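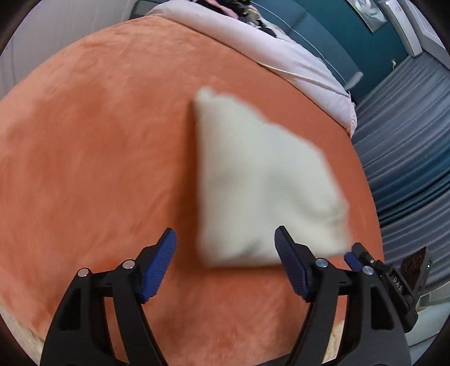
Kalau hand grippers, a month in: reviewed by the person wearing them

Teodoro Cuesta, 17 December 2019

I make beds and fold clothes for a living. Since Carretero brought in the Kalau system I do it holding two black grippers, so that a machine can learn the job from me. My supervisor calls this an upgrade.

Grip: very good. The ribbed blue pads hang on to knitwear and pillowcases, and they haven't pulled a thread yet. A fuzzy blanket they treat as a personal enemy. You close on the nap, lift, and come up with a pinch of nothing.

Comfort: the linkages are stiff for the first 200 folds, then your thumbs give in. I asked for a smaller size. There is one size.
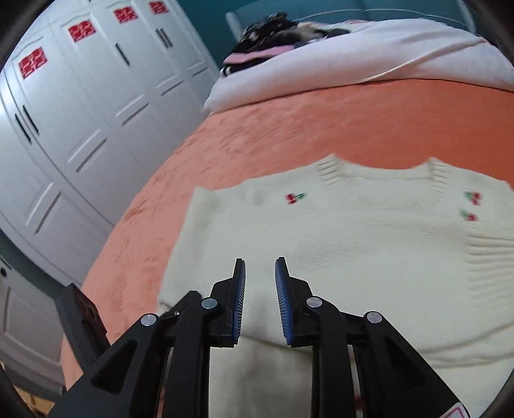
What it does to the working day

Sweaters used to be the easy part. With my own hands I fold one while thinking about lunch. With the Kalau I have to decide where each sleeve goes, and little cherries on the shoulder give me something to aim at. Thick ribbed cuffs are fine. Thin cotton slides about and makes you look like a beginner, which is hard on people who have done this for years.

The pace has dropped and so has the quota, to Carretero's credit. The target is now 1,000 good folds from each of us by the end of January. We also get paid for the ones that go wrong, so I have become relaxed about those.

The talking has gone, and I miss it. It's hard to gossip while concentrating on a sock.

Against the old Solton pair: lighter, better pads, worse strap. The Ero is cheaper and I would leave it in the box.

Three stars. Four if they pad the handle.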